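Home | Projects | People | Interviews | Contact

"The hand knows before the head"

Zdislava Urban teaches robot arms at Skorkano, and she does it with patience. For the block task she recorded 60 demonstrations in March, all by remote control.

"At first I pushed the arm by hand," she says. "It is a good feeling, but my own body was blocking the cameras. So we changed to remote control -- slower, but the recordings are cleaner."

A new operator needs 10 practice runs before his data is kept. Urban asks them to make small mistakes and correct them. "If you show only perfect picks, the robot does not learn how to come back."

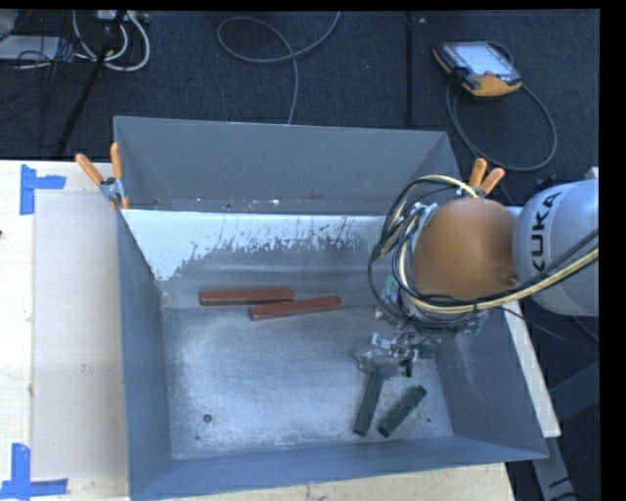
The KUKA arm over the metal bin, with red-brown and green blocks.

Blocks near a sloped wall are the most difficult for her. "The fingers need space, and the wall does not give it. I stop, I turn the wrist, I try from the other side."

Her next task, called Stulemura, will use soft objects.

Contact: Skorkano office | © Skorkano | Back to top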